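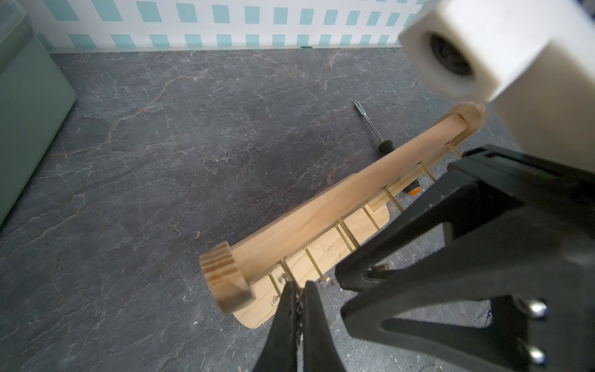
Dowel, board and all those little brass pins, with the screwdriver still lying behind.

Home Projects Garden Contact
Posted in October by the Nendero blog

So the wooden rail thing is together! I love the pale wood so much that I'm leaving it bare for now (Mersha oil is tempting, but let me enjoy it). Getting the pins evenly spaced ate 2 evenings and most of my patience. Next up, finding a spot for it in the hallway, and maybe a second one for my sister.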